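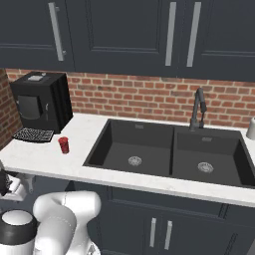

Simulated kitchen, Brikdale Robotics Club. Credit: Léonie Tessier

Thread: Mug task, where are we at?

ltessier
Scene's loaded for the Heltico round. The job is red cup to coffee machine, and the cup starts on the counter between the machine and the sink. Submissions close 23rd November. I've run our policy 100 times and would describe its attitude to the cup as aloof.

jhosep_r
Which seed?

ltessier
3347. Don't start.

manee.n
I still reckon we should drop the brick wall. Plain grey, fewer textures, faster training. It's a kitchen, not a wine bar.

jhosep_r
Disagree. The judges randomise colours anyway, so if it falls over at the sight of brick we'd want to know now. My gripe is the sink. Big black double basin right beside the cup, and our arm has a favourite place to put things.

manee.n
Then penalise the sink.

jhosep_r
Did that in June. It learnt to stay home.

ychien
Drop the penalty to 4 and cap episodes at 15 seconds. Also, whoever set the grip force, it's a cup, mate, you're not changing a tyre.

ltessier
That was me. Rerunning tonight with Yao-tsung's numbers, brick stays.

manee.n
Noted, under protest.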